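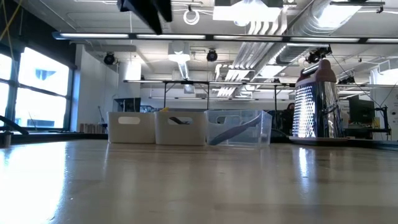 Most utensil drawers fail for the same reason: everything long goes in one place and tangles. At Rivley we cleared ours out and sorted the tools into open bins, and the whole job took 51 minutes. Set the bins in a row on a table before you begin. Two white ones and a clear one will do, all with a handle hole in the front. Put the long-handled tools in the clear bin, leaning from one top corner to the opposite bottom corner, where you can find them at a glance. A box grater is too bulky to share a bin, so stand it on the table for now and give it a shelf spot later.

Step 1. Empty the drawer completely and wipe it out.

Step 2. Sort by how often you use each tool. Daily tools go in the clear bin. Baking tools go in the first white bin and small gadgets in the second.

Step 3. Pull out duplicates. Keep the better one and box up the other for 14 days. If you have not gone looking for it by then, give it away.

Step 4. Lay anything with a blade flat, away from the bins, until you have a guard for it. Do not drop it in with the rest — hands go into these bins without looking.

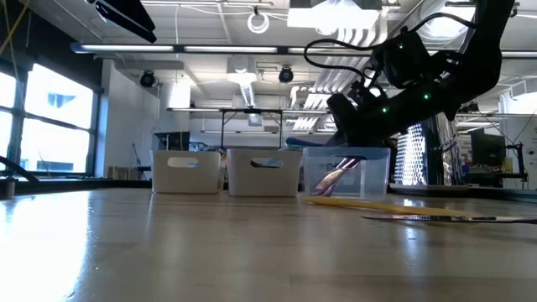 Should the bins have lids?
Leave them off for anything you use each week. Lids are only worth it for holiday and party tools kept on a high shelf.

Step 5. Label the white bins and put all three back within reach of the stove.

Last updated May 7, 2025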